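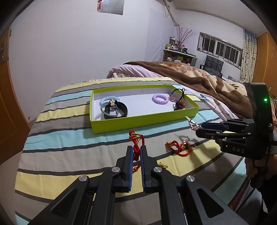
Hair ties and a pendant in a green box, on a striped cloth.

My aunt kept a drawer in her kitchen in Kvam that she called the bank. It held string, buttons, one earring from each of several pairs, and the keys to a house that had been sold before I was born. I used to think it was a little sad. Now that I am nearly her age I have a drawer of my own, and I would like to say a few words for small things that get kept.

We have all been told to clear out. There was a winter when every second person I knew was filling bags, and my friend Ulla Moen, bless her, gave away 102 items in a month and kept a list of them on the fridge. She was very happy about it for a while – I was happy for her too, and I came home with a nice gravy boat. But by March she was asking me whether I had a safety pin, and then whether I had a shoelace, and I had both.

A little thing takes up hardly any room, and it remembers so much for you. I have a ticket stub from the Dresar ferry, price 99, and when I pick it up I can smell the diesel and hear my brother complaining about his sandwich. I haven't got a photograph of that day and I don't miss one.

Of course there are limits, and I don't mean newspapers stacked to the ceiling. One drawer, say, or one box with a lid that still closes. But if you are standing over yours this week with a trash bag in your hand, do sit down first and have a cup of coffee, and go through it slowly. The bag will keep until tomorrow.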